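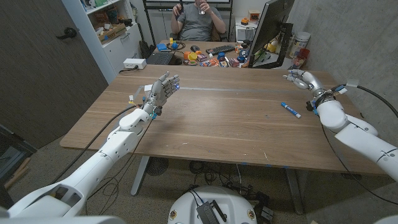 Table 7, wooden top, gray metal legs. Blue dry-erase marker on the work surface.

Ternel Office Furniture Survey: Worktables

This gallery belongs to the June survey of the Ternel building. It covers the large wooden worktables on the second floor, numbered 1 to 8. Each entry gives the top, the legs, the floor under them and anything left on the surface. Entries without a picture are taken from the written sheets and will stay in that form until the next survey.

Table 7
Medium-brown top with straight grain running the long way. A thin light-gray line crosses the top near the middle. It is entered on the sheet as "line or seam" and has not been classed as damage. Light-gray metal legs. Carpet below, with black cables on it. Cables on carpet are listed under floor items and do not affect the table's rating.

Marker
Blue barrel, white lettering, white cap end. Dry-erase markers are stored in the tray under the whiteboard and are not part of the table inventory. Ink on bare wood should be wiped off the same day with a damp cloth and mild soap. Do not use board cleaner on the tops.

Table 8 (no picture)
Same model as Table 7, supplied by Andow. Top refinished once. One foot leveled with a 7 mm shim. Surface clear at the time of the survey.

Tables 1 to 6 (no pictures)
Supplied by Mukia. Tops are thinner than the Andow tops and have a clear coat. Table 3 has a ring mark 300 mm from the left end. Table 5 has a loose leg bolt, tightened by Nuwan Patwary during the walk-through.

Notes on the sheets
Left and right are given from the window side. Grain direction is recorded for refinishing, as sanding follows the grain. Survey by Vilgot Rønning and Pei-shan Su. Corrections to Pak-hei Fung, with the table number in the subject line.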